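Good Practice Rules for Shared Gripper Work
Student project report, Flurcombe course, group Valente
03/07/2020

Our group was asked to write a set of house rules that any student could follow when running a gripper near the floor, and I will admit we thought it would take an afternoon. It took most of the term! We began with the older Clasetgate sheet, which had 20 rules on it, and after a good deal of friendly arguing we brought that down to 14.

The task we tested them on was tidying footwear, a pair of cream foam slides on gray tile being the usual starting point. Rule 4 (my own favorite) says the fingers come in low and slow at the heel, and that the operator keeps one hand by the stop button the whole way. 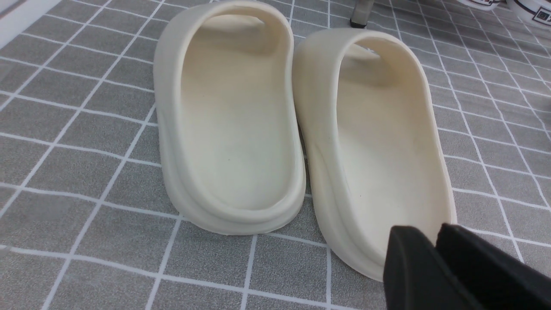
We also settled on a rule about logging. Every attempt gets a line in the log, including the ones people would rather forget, and nobody may delete a line afterward – a note can be added beside it instead. By the end of February we had 368 lines, and reading back through them taught us more about our own habits than we had bargained for.

Rule 9 was the hard one. It says that the speed limit near the floor stays the same whether the fingers are holding something or not, and we went back and forth over it for weeks.
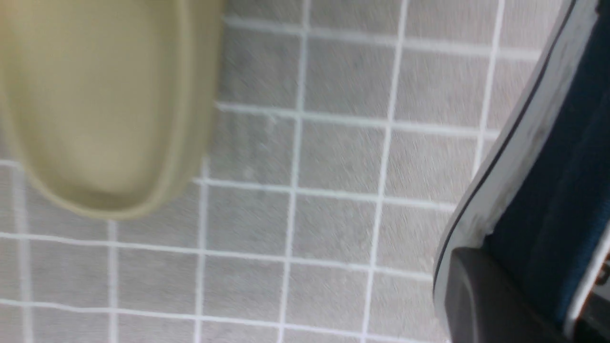

Idalina Paiva felt that one limit for everything was too strict, and that students would quietly ignore a rule that slowed them down on an easy move. She wanted two limits, with the higher one allowed only once the arm was well clear of the floor. Duarte Serrano preferred the single number, as it is easier to remember and easier to check in the log. We kept the single number for now, and Idalina's wording is in the appendix for next year's group to try.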